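Skirkwood water rates to rise in January

Skirkwood will move its 3065 metered accounts to a new two-tier water rate in January. The base charge stays at its current level up to 84 units per year — use above that is billed at the higher tier.

Koson, the utility's billing contractor, has replaced 1286 older meters so far.

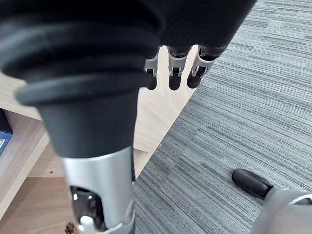 Another 1005 are due by March, starting with the Putosar district. Accounts with unread meters will be billed on last year's use.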